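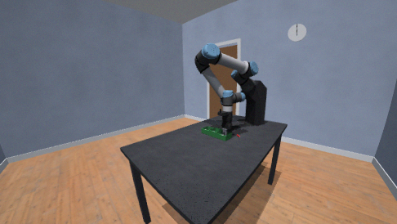 # Caption completeness in weekly news picture galleries

Module: Research Project in Journalism and Media
Submitted: May

## 1. Background

Most regional news sites publish a weekly gallery of pictures from home and abroad. The gallery is cheap to make, as the pictures are already covered by an agency subscription, and it tends to be put together late in the shift by whoever is on the web desk. The caption is often the only text a reader sees with each picture.

This project looked at the weekly galleries of one title, the Keltosness Courier, and asked how many of its captions gave the basic facts a reader would expect. It did not look at picture choice, at cropping or at how many readers opened the galleries.

## 2. Material

The Courier's public gallery archive held 3,197 pictures when it was copied in February. Each entry has a caption, a credit line and a gallery title. The date belongs to the gallery as a whole and is not stored with the picture.

A sample of 200 pictures was drawn at random from the full list. Of these, 111 carried an agency credit. The rest were credited to the paper's own staff, to readers or to an organisation supplying a handout. The main agency is Suwannarat, which sends its pictures with a long English caption in a fixed order: what is happening, place, date, photographer.

The captions were held in Jistia, a free text-coding program used elsewhere on the course. Pictures were kept in a separate folder and opened only when a caption could not be coded without them.

## 3. Method

Each caption was coded for four items:

- **Who or what** – the main subject is named or plainly described
- **Where** – a town, venue or region is given, not only a country
- **When** – a day or date is given, or the event is one with a known date
- **Source** – the photographer or supplying body is credited

A caption was counted as complete if all four were present. Credit lines were read together with the caption, so a photographer named only in the credit line still counted under Source.

A trial round on captions from the neighbouring Purnlow Gazette led to one change in the rules. "Last week" had first been accepted under When. It was dropped, as a gallery opened from a search result months later gives the reader no fixed point to count back from.

All coding was done by one person. The sample was coded twice, with a gap of two weeks, and differences were settled by going back to the written rules. Most of the differences were under Where.

## 4. Results

Of the 200 captions, 124 were complete, or 62 per cent. The item most often missing was When, followed by Where. Source was seldom missing, and the gaps there were mainly in pictures sent in by readers.

Agency captions did better than the others on Who or what. They did not do much better on When. Comparing the Courier's text with the agency originals, where these could still be found, showed that the date had usually been in the supplied caption and had been cut on the way to the page. The cuts fell at the end of the caption, which is where Suwannarat places the date.

Captions to staff pictures were shorter. They often left out the town when the event was local – a street name was given on its own, and a reader outside Keltosness would have to look it up.

## 5. Limits

The coding was not checked by a second person. The archive copy may also lack galleries that had been taken down before February, and there is no public list to compare it with.

Completeness says nothing about accuracy. A caption could contain all four items and have any of them wrong. Checking this would need the original assignment notes, and these are not kept for agency pictures.

## 6. Suggestions

The gallery form on the Courier's site has a single caption box. A separate date field, filled from the data embedded in the agency file, would deal with the most common gap without adding to the work of the web desk. For reader pictures, the upload page could ask for town and date before the file is accepted.

A follow-up project could apply the same rules to the Gazette's galleries, which use the same agency but a different page template.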